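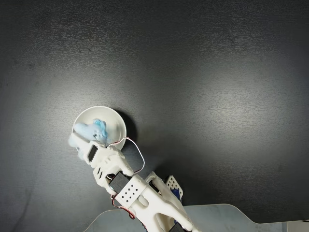

The repainting of the front hall at our house in Skandcombe has now been completed, and several readers of these pages have asked for an account of it. The color had been under discussion since December. My husband wished to keep the cream. I wished for a blue, and found that I could not describe the blue to anyone's satisfaction, including that of the man at the paint counter. Words such as "sky" and "powder" produced sample cards that were either gray or fit for a nursery. The light blue fluff in the small white bowl is a good deal closer to what I meant: stronger toward the center, paling almost to white at the frayed edges, and quite at ease against a dark surface. The hall has a dark floor, and the question of how a pale blue would sit above it had to be settled before any paint was bought.

The house was built 130 years ago as one of a terrace. The hall is long and narrow, with a window over the front door and no other daylight. It runs past the front room and the dining room to the foot of the stairs, where it turns. Previous owners left a dado rail on the left side and removed it on the right, for reasons that do not appear in any paper we received with the deeds. Below the surviving rail is a heavy embossed wallpaper which has been painted many times. It was decided at an early stage that this paper would stay.

I should state that I hold no qualification in decorating. My working life was spent in the administration of a school, and I have approached this job as I would have approached the summer maintenance list, with a folder. Those who prefer to begin with a brush may find the following slow.

Preparation

The hall was cleared of the coat stand, the mirror, the shoe cupboard and the telephone table. All of these went into the dining room, which was consequently out of use for longer than had been agreed. The walls were washed with sugar soap and rinsed with clean water. A great deal of brown came off the section above the radiator. The rinse matters as much as the wash, and I changed the water whenever I could no longer see the bottom of the bucket.

The plaster on the right-hand wall had blown in two places near the stairs. Américo Antunes, who plastered our kitchen, came over from Vamimcombe to look at it. He tapped along the wall with his knuckles, marked the bad areas in pencil and advised that the larger one be cut back and the smaller one left alone until it gave trouble. His advice was followed. The new plaster was pink for a while and then a very pale pink, and it was given a mist coat of thinned white emulsion once it had dried to an even color across the whole patch.

Fine cracks along the ceiling line were filled by hand. I used a flexible filler there and an ordinary one on the walls. The flexible kind does not sand well, and should be smoothed with a damp finger at the time of application. I learned this on the first length, which remains visible to anyone over six feet tall.

The woodwork was in poor order. The skirting had been glossed over dust at some point, and the dust was still there under the gloss, fixed in place like gravel. It was rubbed down with a coarse paper and then a finer one. In a house of this age, old paint may well contain lead, and it should be tested with a kit before anyone takes sandpaper to it. Ours was tested on the skirting, the door frames and the stair string. The stair string gave a positive result. It was left untouched apart from a wash and a coat over the top, and I would ask others to be equally firm with themselves on this point.

The choice of color

Sample pots were purchased from Coelho, the decorators' merchant behind the station. I tested three blues and painted each on a large sheet of lining paper, so that the sheets could be moved about. This method was recommended to me by my neighbor Aurora Macedo, and I recommend it in turn. A patch painted directly on the old cream will be judged against the cream, and the cream flatters nothing.

The sheets were pinned up beside the front door, halfway along, and at the turn of the stairs. They were looked at in the morning, in the late afternoon, and by the electric light. The first blue was handsome by the door and became slate at the stairs. The second had a good deal of green in it, which did not show until the lamp was switched on. The third was the palest and had seemed on the card to be hardly a color at all. It held its blue at every point in the hall. My husband said that he could live with it, and the matter was recorded as agreed.

The paint is from the Raltex range, in a flat finish for the upper walls and a harder eggshell for below the rail, where bags and umbrellas make contact. The same color was used for both. The two finishes take the light differently, and the lower part of the wall looks a half shade deeper than the upper. I had not planned this but am content with it. The ceiling is a plain white. The doors and skirting are an off-white from the same range which has proved rather yellower than expected, and may be revised.

I would add a word on the price. Good paint is costly, and the temptation to economize is strong when a hall has so much wall in it. We had a quotation for the whole job from a firm in town, and it came to a little under 2000, materials included, which I considered fair and declined. The saving was spent in part on better brushes. A two-inch angled brush with fine bristles made the cutting-in along the ceiling possible for a person of my patience. The cheap roller sleeves were a mistake, as they shed into the first coat, and the hairs had to be picked out with tweezers.

The painting

The order of work was ceiling, upper walls, lower walls, woodwork. Each wall had two coats, and the repaired area a third. The stairwell was the only part that caused real concern. The upper wall above the turn cannot be reached from a stepladder with any safety, and I was not prepared to balance a plank on a tread. My niece Inês Valente hired a proper stair platform and did that section herself while I held the paint and made remarks.

The embossed paper took far more eggshell than the tin suggested. Paint must be worked into the pattern from several directions and then laid off upward with a nearly dry brush, or it will gather in the hollows and run. I went back along each length before starting the next. Even so there are runs behind the radiator, and there they will stay.

Masking tape was used on the floor and along the rail, and was removed before the paint had fully hardened, pulled back on itself at a low angle. Where I forgot, a thin strip of paint came away with it, and was touched in with an artist's brush.

Matters outstanding

The mirror has been rehung opposite the dining room door, where it returns some light from the dining room window. The coat stand has not been readmitted. There is a proposal for a row of hooks in its place, and we have not yet reached agreement on their height. The telephone table is under review. It carried a telephone for 30 years and has lately carried only unopened mail.

Fernanda Carrilho, who visited last week, asked whether the dark floor ought now to be sanded back to the bare boards. I have put this to my husband and received no reply. The boards near the door are certainly worn, and some of the stain has gone at the threshold, but the blue depends on having something dark beneath it and I would be sorry to see it change.

One and a half tins of the flat finish remain in the cellar, labeled with the room, the color and the date of opening. The next room to be considered is the back bedroom, which is at present a green that no one will admit to having chosen. Sample sheets will go up once the window frame has been repaired.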